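Papier kraft de protection pour tables de travail : questions fréquentes
Puvgate, fournitures d'atelier et de préparation

Quel grammage choisir ?
Le papier Volel est proposé en deux grammages. Le 70 g/m² convient au tri, à l'emballage et à la pose d'objets légers. Le 104 g/m² est prévu pour les tables où l'on déplace des planches, des plateaux ou des pièces à arêtes vives. Au-delà, la feuille garde la mémoire du rouleau et se met mal à plat.

Comment calculer la longueur nécessaire ?
Mesurer le plateau dans le sens du déroulage, puis ajouter 6 cm de retour à chaque extrémité. Pour un plateau de 181 cm, la coupe est donc de 193 cm. Les laizes disponibles figurent sur la fiche produit. Si le plateau est plus large que la laize, poser deux lés avec un recouvrement de 4 cm, le lé supérieur côté opérateur.

Comment fixer le papier ?
Ruban de masquage sous le plateau, sur les retours uniquement. Le ruban posé sur le dessus se décolle au passage répété des avant-bras et laisse une surépaisseur. Les agrafes sont à proscrire sur les plateaux stratifiés.

Que faire autour d'un élément boulonné à la table ?
Découper le papier au contour de la platine avec 5 mm de jeu. Ne pas glisser la feuille sous la platine : elle se tasse au serrage et la fixation perd de sa rigidité. Pour un pied central, fendre le lé depuis le bord le plus proche et refermer la fente au ruban.

Le papier est-il adapté au contact alimentaire ?
La référence Volel standard ne l'est pas. Les denrées restent dans leur contenant, plateau ou barquette, ou sur une planche. Pour la pose directe, commander la version Volel A et demander la déclaration de conformité avec le devis.

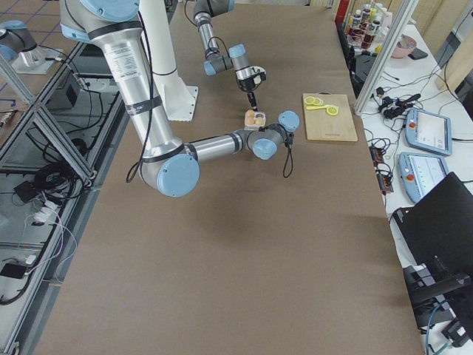
Une planche en bois peut rester à demeure sur le papier, à condition d'être sèche au moment de la pose. Une planche humide fait gondoler la feuille et la marque d'une auréole. Après lavage, la laisser sécher sur chant.

Pourquoi le brun et pas le blanc ?
Les contenants blancs et les étiquettes se repèrent mieux sur fond brun, et la surface mate limite les reflets sous éclairage direct. Le blanc reste disponible sous la référence Stollov, en 70 g/m² seulement.

À quelle fréquence le remplacer ?
En cas de déchirure, de tache grasse ou de pli relevé de plus de 3 mm. Sans incident, un lé de fort grammage se change toutes les deux semaines en usage quotidien. Une tache sèche isolée peut être couverte d'une pièce du même papier, fixée sur ses quatre côtés.

Peut-on le recycler ?
Oui, avec les papiers et cartons, une fois le ruban retiré. Les lés gras ou souillés de denrées partent avec les ordures résiduelles.

Le rouleau s'adapte-t-il à mon dévidoir ?
Le mandrin a un diamètre intérieur de 46 mm. Les dévidoirs Dow l'acceptent sans adaptateur, sauf le modèle mural à lame fixe. Vérifier l'axe avant commande, les rouleaux entamés n'étant pas repris.

Conditions de stockage ?
Debout, dans l'emballage d'origine, à l'écart des sols humides. Un rouleau stocké couché se déforme et se déroule par à-coups.

Les tarifs sont révisés en juin. Page mise à jour le 14 mars.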